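Stakard Street Hall > Kitchen and Egg Table > Gallery

Last updated: November

Egg table gallery

The egg table runs out of the side room at Stakard Street Hall from 10 in the morning. Eggs come down from Kernar, where Walter Ccori keeps his hens, and they arrive on blue trays. They go home with people in cartons or on whatever tray they have brought with them. In between, every egg gets moved by itself from one to the other. Most of this page is about that part of the job, as we get asked about it more than anything else.

We have kept the captions short where we could. If you came looking for pick-up times, they are near the bottom.

Moving over from the blue tray

The blue tray goes on the left and the empty carton on the right. It was set up the other way for a while and the people filling cartons kept reaching across themselves.

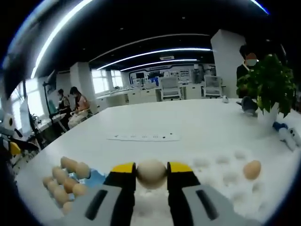

Walter doesn't sort by colour. His flock is mixed and the eggs come in as they are laid, so you may get a pale one in with the brown. They taste the same. If you want all brown for a display or a school project, write it on your order and Dulce Jaramillo will put some aside. She does the order sheet and has the final say on who gets what when we are short.

Size is a different matter. We do pull out the very large ones, as they stand up too high and the lid of a carton won't close over them. Those go on an open tray and are sold to anyone who wants them for baking. A cake recipe that asks for three eggs will usually be fine with two of these, though you should crack them into a cup first and look at what you have.

A few notes on handling, for people who are new to the table:

Hold the egg by its sides and lift it straight up. Dragging it over the rim of the cup is how most of ours get cracked.

Set it down pointed end first. The air space is at the round end and the egg keeps better with that end up.

Look at the shell before it goes across. A hairline crack is easiest to see when you turn the egg a little under the light. Cracked ones go in the bowl in the kitchen and get used the same day.

Don't wash anything. Walter cleans what needs cleaning before the eggs leave Kernar. A bit of straw can be brushed off with a dry cloth.

Filling the second tray

Open trays are used for the bigger orders. The Huamán bakery takes 10 dozen when the hens are laying well and would sooner have trays than cartons, as they stack in the van and come back to us empty the following week.

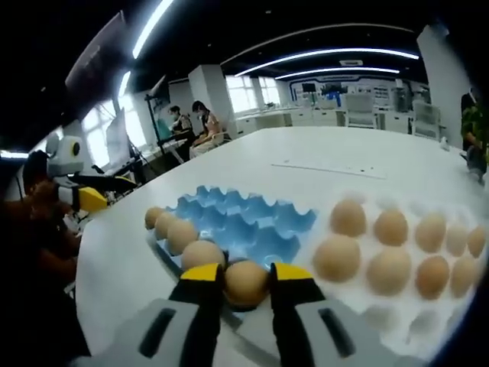
It is slow work at first and then it isn't. New people tend to grip too hard, which is understandable, but an egg will take more squeezing than you think if the pressure is even on both sides. It is the sharp knock against its neighbour that does the damage. Leave a gap when you can and fill it afterwards.

We work along the tray a row at a time. There is no rule about which end to start from, but stick with the one you chose, otherwise the weight ends up on one side and the tray bends when it is lifted. The moulded pulp ones are fairly stiff when new and go soft after a few trips. Once a tray flexes in the middle it is retired to the garden, where it makes decent seed starters. Lids from old cartons work for this too.

The table itself came from the Kulus, the cafe that used to be next to the hall. It is a good height for standing at and wipes clean with warm water and a drop of dish soap, which matters because dried egg is miserable to get off once it has set. Please wipe it before you leave even if it looks fine. Lift things up and wipe under them.

Bringing back trays and cartons

We can always use them. Blue, white or grey makes no difference, as long as they are dry and don't smell of anything. Please don't bring back any with egg stuck in the cups. Those can go in your compost, torn into pieces so they break down faster. Foam cartons we can't take.

Returned cartons should be left open on the shelf inside the door so we can check them. If the carton has another farm's best-before date on it, Dulce puts a plain label over the top and writes ours in.

Keeping eggs at home

In the fridge, in the carton, away from the door. The door gets the most bumping and the most change in temperature. Pencil the date on the lid if you have more than one carton on the go, and use the older ones for boiling – they peel more easily.

Pick-up

Orders are ready from 10 and should be collected by 2. Anything left after that goes in the hall fridge overnight with your name on it. If you know you will be late, leave a note on the sheet.

The November sheet has 14 lines and is nearly full. If you miss out, put your name at the bottom and we will let you know if someone drops off. Laying slows down for Walter's older hens at certain times of year and there may be a stretch when we can only do half cartons. We will put that up on the door when it happens.

More pictures will be added when the new pullets start laying. Their first eggs are small and go in the front row of the price list as "mixed small".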